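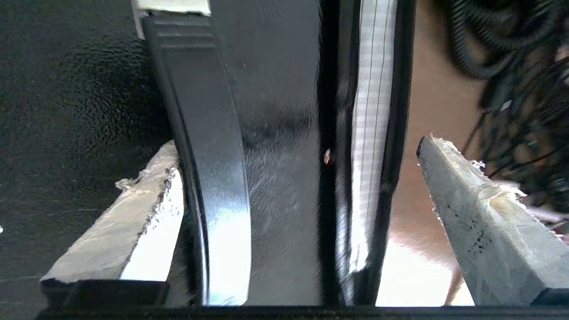 The gripper at work in the Tamell demonstration room. The padding on the fingers is replaced when it wears out.

Tetteh Essien has a habit of moving his own fingers when he speaks about the robot's fingers. He closes the thumb and the first finger slowly, stops just before they touch, and waits. "There," he says. "At this point the beginner closes too much. I also did it, for the first two months."

Essien leads the demonstration work at Tamell, a small company that teaches household tasks to robot arms. Teaching here means that a person does the task through the robot, many times, and the recordings are later used for training. I met him in the company's rooms on 2023-03-02, together with his colleague Lionel Bunting, who came to the company in July of the year before. Bunting had worked as a piano tuner, and he still does it on some evenings.

I asked first what the operator has in his hands. Essien explained that they have used two methods. In the older one, the operator stands beside the arm, takes hold of it and leads it through the movement, as one leads the hand of a child who learns to write. In the newer one, the operator sits at a distance and moves a smaller arm, and the large arm follows.

"By hand you feel everything," said Essien. "The weight, the friction, when the finger meets something hard. This is very good for the operator. But your own body is in the way, and your arm comes into the pictures of the camera. The robot will never see your arm when it works alone, so it learns from pictures which are not the true ones."

With remote control this difficulty disappears, but the feeling disappears too. The operator must judge with his eyes how hard he is pressing. Bunting told me that this was for him the most strange part. "In tuning I go by the ear and the wrist. When I began with the follower arm, I had no wrist any more. I looked at the screen and I tried to guess from how the cloth was folding whether I had caught it or not."

Cloth is a subject to which both men return often. A bag, they said, is one of the more difficult objects they have given to the robot, although any person opens one without thinking. The flap has no fixed shape. If it falls to the other side, the position which the operator learned in the morning is of no use to him in the afternoon. 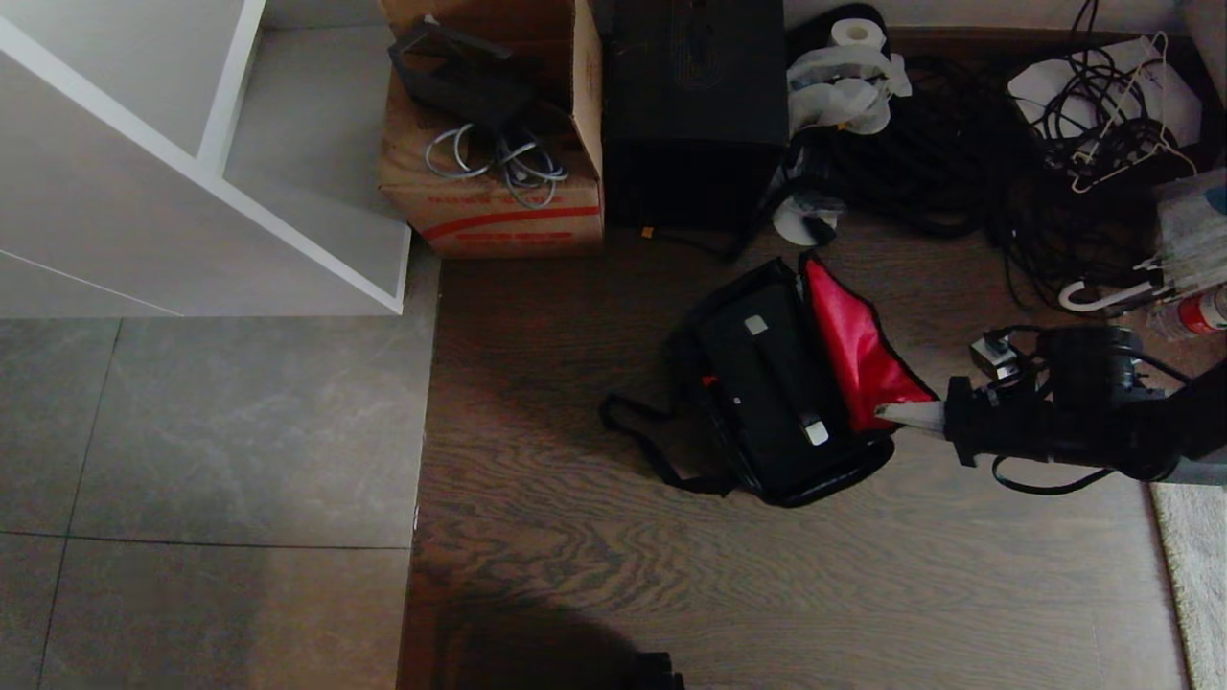 For this reason they prefer to practise with soft things on the floor, among other objects, and they do not clear everything away first. Essien was quite firm about it. "If we put the bag alone on a clean table, we get beautiful recordings and a robot which can work only on a clean table. Go to a person's home and look at the floor. There are cables, there are boxes. I want these in the recordings."

The wrist camera is important in such work, because from above the fingers often hide the very place where they touch. Bunting keeps the two views side by side on his screen. He looks at the head view when the arm travels and at the wrist view for the last 40 millimetres. He asked for the wrist view to be made larger, and after some discussion it was.

How many times must one show a task? Essien did not like the question, but he answered it. For their present collection of tasks they have kept 1,190 recordings. For a single task they begin with about 100, then they train, look where the robot fails, and record again in exactly those situations. The software for recording is called Zukska, and it was written in the house. The training is done by a partner firm, Grendance, to which the recordings are sent at the end of each week.

Not all the recordings are kept. I was surprised to hear that the most perfect ones are sometimes the least useful. "Lionel is too good now," said Essien, and Bunting looked at the floor. "He never misses. So the robot never sees what to do after a miss. I must ask him to begin from a bad position and then to correct it." Bunting admitted that he finds this tiring. To make a mistake on purpose, in a natural way, needs more attention than to do the thing well.

They do not agree about speed. Bunting works slowly and would like that everybody did so. Essien thinks that a slow demonstration contains too many moments in which nothing happens, and that the robot then learns to hesitate. For the moment each operator keeps his own pace, and the name of the operator is saved with the recording, so that it can be compared later.

Before I left, Bunting let me try the small arm. I was given the task of lifting a folded towel by its corner. The large arm copied me without delay, and also copied the trembling of my hand, which I had not noticed before. I got the corner at the fourth attempt. Essien asked whether he might keep the three failures, and I gave my permission.

The next tasks on their list come from a customer, Azevedo, and concern the sorting of laundry. The first recordings are planned for July.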